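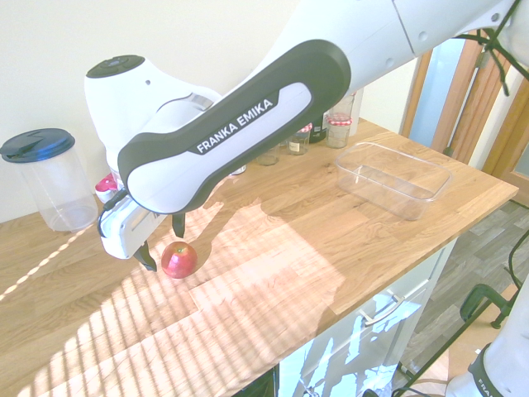 How wide should I leave the gripper open before the arm comes down on a piece of fruit?
Set it to the full width of the fruit plus a small margin on each side, and close slowly once the arm has stopped moving.

Gripper closes on fruit before the arm has settled
Posted in Home Builds, Jun 3, 2026

Najwa Sleiman
I have an arm set up at a kitchen counter and I'm writing the pick and place part myself. The controller is one I put together in December and called Rudska. It sends a pose, waits for the pose to be reported as reached, then sends the close command. With blocks it works fine. With apples the fingers start closing while the arm is still drifting the last bit, so one finger touches early and the apple rolls. I have a fixed wait of 100 ms between the two commands. Making it longer helps a little but then every pick is slow. Is there a better way than a longer wait?

Undar
Use joint velocity and drop the timer. Your "reached" flag probably trips as soon as the position is inside tolerance, and the arm can still be moving at that point. Read the velocities, and only send close when they have all stayed under a small threshold for 30 ms in a row. If one reading goes over, start the count again. Put a timeout on it (I use 400 ms) and have it report an error if it runs out, so it doesn't close on whatever is there.

Also check your approach. Come straight down for the last part of the move and cut the speed for that section only. You get most of the time back because the rest of the path can stay fast.

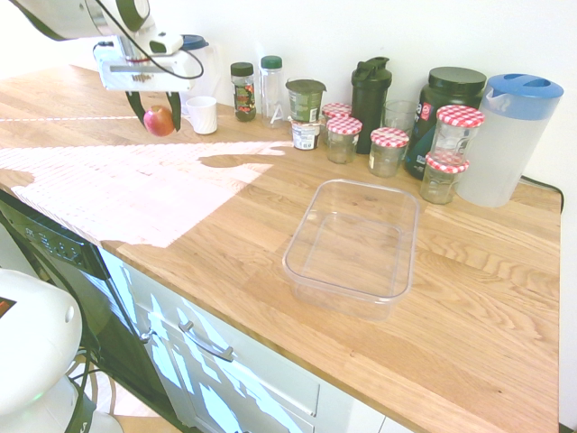 Apple gripped just above the counter, mug beside it.

When you lift, go up a short way and stop there first. Read the finger width again. If it is the same as it was at the close, carry on to the container. If it got smaller, the fruit slipped and you can put it back down from a low height. Don't use one fixed width for all apples. Store the width you got at the close and compare to that.

Rawashdeh
rubber pads on the fingers. fixed it for me

Larkanholm
What Undar said about velocity. I would add that you should log both commands with timestamps before you change anything. I spent 4 evenings tuning a threshold and the close command was being sent twice from an old thread.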